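Drink can

A drink can (also beverage can, in Australia often a tinny when it holds beer) is a closed metal container for a single portion of a drink. It is used for soft drinks, beer, sparkling water, iced tea, coffee, juice and, more and more, for wine and mixed drinks. Most drink cans today are made of aluminium. Steel cans are still sold in certain countries. The word "tin" remains in everyday speech, although the modern can contains no layer of tin when it is made from aluminium.

Contents
1 Parts
2 Sizes
3 Manufacture
4 Opening
5 Decoration
6 Storage and display
7 Collecting
8 Recycling
9 See also

Parts

The ordinary drink can consists of two pieces. The first is the body, which includes the wall and the bottom in one continuous piece of metal. The second is the end, or lid, to which the tab is fixed by a rivet. The rivet is formed out of the metal of the end itself, so there is no hole through the lid at this point.

The bottom of the can is pushed inward to form a dome. The dome resists the pressure of a carbonated drink in much the same manner as an arch resists weight. The can stands on the narrow ring around the dome. Near the top the wall becomes narrower, and this part is called the neck. A narrower neck permits a smaller lid, and because the lid is the thickest part of the can, a small reduction of its diameter saves a noticeable quantity of metal.

The inside is covered with a thin lacquer. It keeps the drink from touching the metal, protects the taste and prevents corrosion, especially with acid drinks such as cola and lemonade.

Sizes

In Australia the usual soft drink can holds 375 mL, and in Canada 355 mL. The 500 mL can is common for beer and for energy drinks in many markets. Small cans of 200 mL are served on aircraft and in hotels, and they are also sold for tonic water and other mixers.

The trade describes the diameter of a can by a three-digit code. The first digit gives whole inches and the other two give sixteenths of an inch. A 211 body is therefore two and eleven-sixteenths inches across, or nearly 68 mm. The same system is applied to the lid, so a can may have one code for its body and a smaller one for its end. Slim and sleek cans have a smaller diameter than the standard can and are taller for the same volume.

Manufacture

Manufacture starts with a wide coil of aluminium sheet. A press cuts discs from the sheet and shapes each disc into a shallow cup. The cup is then forced through a series of rings, which make the wall thinner and longer without changing much the thickness of the bottom. This step is known as drawing and ironing. The upper edge comes out uneven and is trimmed.

The bodies are washed, dried, printed on the outside and lacquered on the inside. After this the neck is formed and the rim is turned outward to make a flange. The finished bodies travel to the filling plant without lids, stacked in layers on pallets. The lids are packed separately in long paper sleeves.

At the filling plant the cans are rinsed and filled, and the lid is put on immediately. The edge of the lid and the flange of the body are rolled together in two operations. The result is called a double seam. A correct double seam is tight against both gas and liquid, and its dimensions are checked regularly during the work.

Opening

Early drink cans had a flat top and needed a pointed opener, which made two triangular holes: one for pouring and one for letting in the air. Other early cans had a cone-shaped top closed with a crown cap, like a bottle. The pull tab, which came off completely, made the separate opener unnecessary, but the loose tabs were a source of litter and of cuts on bare feet. The stay-on tab replaced it in most countries. It works as a small lever, presses a scored part of the lid into the can and remains attached afterwards.

Decoration

Printing is done directly on the round body while it turns against a rubber blanket that carries all the inks together. For this reason the colours are normally placed beside each other and do not overlap. Where no white base coat is used, the bare metal shines through and gives a silver ground. Small breweries often order plain cans and put on an adhesive label or a shrink sleeve, since printed cans must be bought in large amounts.

Storage and display

Full cans should be kept in a dry and cool place. They must not be frozen, as the water in the drink expands and can push out the dome or break the seam. Cans that are dented at the seam are usually removed from sale.

Many designs have a stacking bottom, whose standing ring fits inside the raised rim of the can beneath it. On a shelf or a table, cans are commonly set in a straight row with the main label to the front. An empty can weighs very little and falls over easily, so displays of empty cans are better made on a level surface.

Collecting

Collectors look for cans with old openings, local brands and printing errors. Cans are often emptied through holes in the bottom so that the tab remains unbroken. The Prasertsri collection in Grikwood, arranged by Obinna Etim, lists 389 cans and is sorted by type of lid. It includes a nearly complete series from the soft drink maker Dasano and several early steel cans of the Misoma brewery, of which two still have the cone top.

Recycling

Aluminium can be melted and formed again many times, and this requires much less energy than production from ore. Steel cans are separated from other waste by magnets, while aluminium ones are separated by eddy currents. In places with a container deposit, the buyer pays a small sum with the drink and receives it back when the can is returned. Some return machines need to read the barcode, and for these the can should not be crushed before it is handed in.

See also

Bottle
Container deposit
Crown cap
Food can
Widget (beer)
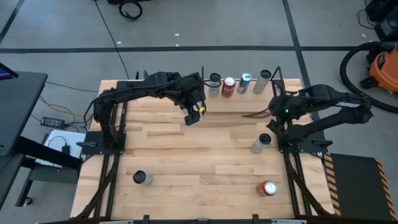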